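Pramberg to Repaint Road Lines and Cut Back Roadside Brush Starting in September

Local News

Drivers in Pramberg will see road crews on the town's residential streets beginning in September, when a contractor starts repainting faded lane and edge markings. Property owners along the same streets are being asked to trim back hedges and shrubs before the crews arrive.

The work covers 48 streets, most of them on the west side of town between Forent Avenue and the county line. The town council approved the project at its Tuesday night meeting after a short discussion and no public comment. The contract went to Tredine Striping, which also painted the downtown crosswalks last year.

Most of the lines on the list were last painted six years ago. The public works department says winter plowing and sand have worn them down, and that on several streets the center line can no longer be made out at night in the rain. Streets with school bus stops will be done first.

Crews will work from 9 a.m. to 3 p.m. on weekdays. Streets will stay open, but traffic will be held to one lane while the paint truck is moving, and drivers should expect short waits. The paint dries to the touch in a few minutes in warm weather. Cones will stay in place until it can be driven on, and drivers are asked not to go around them.

Cars parked on the street will have to be moved on the day of the work. Paper signs will go up two days ahead. A car still on the street at 9 a.m. may be towed to the lot behind the Rahman Street garage, where the release fee is $165. The town said it would rather not tow anyone and that crews will knock on doors first where they can. Residents who cannot move a vehicle for medical or other reasons should call the public works office as soon as the signs go up.

The brush work is separate from the painting but is timed to go with it. Town rules require owners to keep plants from growing over the sidewalk or into the road. Hedges near a corner must be low enough for a driver to see over. The rule has been on the books for years but has rarely been enforced outside of complaints.

This summer the department drove the full list of streets and wrote down the addresses where growth was a problem. Letters went out last week to the owners. In most cases the letter asks for shrubs to be cut back so that the full width of the sidewalk is clear. In a few, it asks for branches over the road to be raised so that the paint truck and school buses can pass under them.

Owners have until the signs go up on their street to do the trimming. After that, the town may cut what hangs over the public way and send a bill. The department said it expects to do that in only a handful of cases, mainly at vacant houses.

Brush left at the edge of the road in piles less than 5 feet long will be picked up free of charge during the project. It should be kept off the sidewalk and away from storm drains. Grass clippings and leaves will not be taken. Those can still go to the compost site on Forent Avenue, which is open Saturdays until noon.

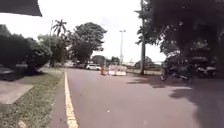 The grass strips between the sidewalk and the road are also the owner's job to mow, although the land belongs to the town in most neighborhoods. Several residents have asked whether they can replace the grass with gravel or low plants. The department said gravel is not allowed since it washes into the road. Low plants are fine if they stay under the height limit and do not cover a water shutoff.

Solid yellow edge lines will be repainted where they exist now. No street on the list is getting a new bike lane, and no parking spaces are being removed. The council did set aside money for a study of speeds on Rahman Street, where neighbors turned in a petition with 600 signatures in the spring asking for a lower limit. The study will be done after the new lines are down, and the results will go to the council over the winter.

If it rains, work on a street moves to the next dry weekday and the signs will be changed to match. The painting has to be finished before nighttime temperatures drop too low for the paint to hold. Any streets not reached by then will be moved to the front of the list in spring.

The full street list is posted at town hall and at the library. Residents who received a letter and believe it was sent in error can ask for an inspector to come out. There is no charge for the visit, and the trimming deadline is put on hold until it takes place.

The council's next meeting will take up sidewalk repairs, including a request to replace broken slabs near the Pramberg elementary school. That meeting begins at 7 p.m. and is open to the public.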